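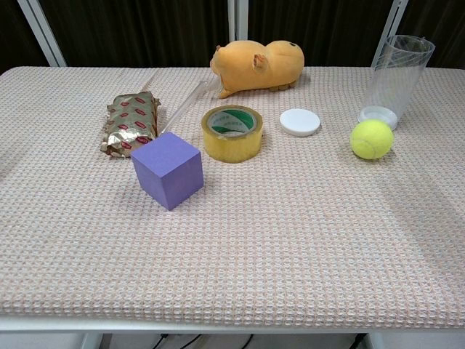

Who can apply to join the Cadgate Shorebird Banding Project as a trainee bander?
Anyone aged 18 or over who can commit to the full training period and is physically able to work on uneven ground at the edge of the lagoon. Previous banding experience is not required, although applicants should be able to identify the common waders of the region in both breeding and non-breeding plumage.

Call for trainee banders and resighting observers

The Cadgate Shorebird Banding Project invites expressions of interest from members of the public wishing to take part in its long-term study of small and medium-sized waders at Gekwood Lagoon. The Project has banded 2,902 birds to date and holds resighting records from most of the coastal wetlands between Gekwood and Villanueva Point.

Positions available

Two trainee bander positions are offered in this round. Trainees will work under the direct supervision of a licensed bander at all times and will be expected to progress towards handling at least 400 birds before being considered for assessment. The period needed to reach that total depends on the catch and cannot be guaranteed.

Resighting observer positions are also open. Observers do not handle birds. They visit an allocated section of shoreline, read leg flags by telescope and submit their records to the data coordinator. An observer visit normally takes about two hours, timed to the rising tide.

Duties of trainees

Trainees will assist with setting and furling mist nets, carrying equipment, scribing, and the extraction, measuring and release of birds as their skills permit. Sessions are held mostly at night and may be cancelled at short notice owing to wind, rain or heat. The decision of the banding supervisor on all matters of bird welfare is final.

Trainees must keep a personal logbook in the prescribed format. Records from each session are to be checked against the field sheets before the sheets leave the site.

Essential requirements

Applicants for trainee positions must hold a current first aid certificate or be willing to obtain one before their first session. They must have their own transport to the Storari Road gate, as no pick-up service is provided, and must supply their own waders and head torch (with a red light setting). Good colour vision is needed for reading flag combinations. Applicants who are uncertain on this point are encouraged to contact the Project before applying.

Conditions

All positions are unpaid. Participants are covered by the Project's insurance while on site and signed in. Nets, pliers, bands and callipers are supplied and remain the property of the Project. Dogs are not permitted beyond the gate, including in vehicles.

Photographs of birds in the hand may be taken only with the supervisor's consent — and never where this would delay a release. The location of roost sites must not be published.

How to apply

Expressions of interest should be made in writing, on no more than one page, stating the position sought, relevant field experience and usual availability. Trainee applicants should also name a referee who has seen them in the field. Applications close on 15 Apr 2025. Late applications for trainee positions will be held over to the next round; observer applications are accepted throughout the year.

Shortlisted trainee applicants will be invited to attend one session as a visitor before any offer is made. Forms and the current tide schedule are available from the Project office at Cadgate.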